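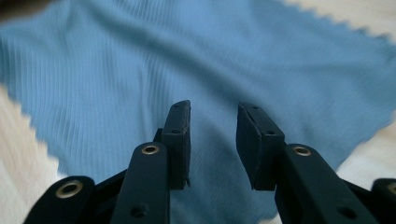

Light blue ribbed cloth spread out on a pale surface, Skestow.

Two Hours in Skestow, or How I Learned to Look at a Towel
By the Cletden Notebook
20 January 2021

I should say up front that I went to the Grultard open day for the free coffee. The coffee ran out before I got there, so I had to take an interest in household textiles instead.

Grultard finishes and folds cloth in a long brick building on the edge of Skestow, past the tire place and a pond with a sign forbidding you to enjoy it. They open to the public twice a year. The December date was moved to January, and the posters were corrected by hand, in pen, every one of them. Parking is behind the building. The map says in front.

The tour starts with the rolls. Each one holds 339 yards, and our guide told us this three times, with the same pause after it, until somebody finally said "wow." Then you go through a rubber curtain into the cutting room, where the noise makes conversation impossible and several couples looked relieved.

I liked the folding room best. It is the quiet part of the place, and the ribbed cloth is the thing to see there. I own ribbed towels. I had never given the ribs a thought, and I now know they are the enemy of a straight edge. Fold along the rib and the piece behaves. Fold across it and you get a fat corner that will not lie down, however firmly you speak to it. A good fold at Grultard has the edges meeting and the ribs running the same way on both halves. They do 3000 pieces on a busy day. I do four on a Sunday night and need to sit down afterward.

We were each given a piece to try. Mine was returned to me for another attempt – kindly, the way you hand a child back a mitten. The second go was passed as "fine for home," and I have decided to take that as a certificate.

The Zapata line, their cheaper range, gets a room of its own and a much shorter speech. I thought it felt just as nice, and I said so, and we moved along briskly to the warehouse.

The warehouse is a warehouse. It has 600 shelf bays and one radiator, and the group spent most of its time beside the radiator.

The shop at the end sells seconds by weight. I bought more blue cloth than a person living alone can explain. It is on my kitchen table now, folded along the rib, with one fat corner.

Admission is free and you don't need to book. Wear a sweater.

More from the Notebook
The Cletden Model Boat Fair, in the Rain
A Morning at the Button Museum
Skestow Station: A Review of the Bench

© Cletden Notebook. Write to us through the contact page. Back to top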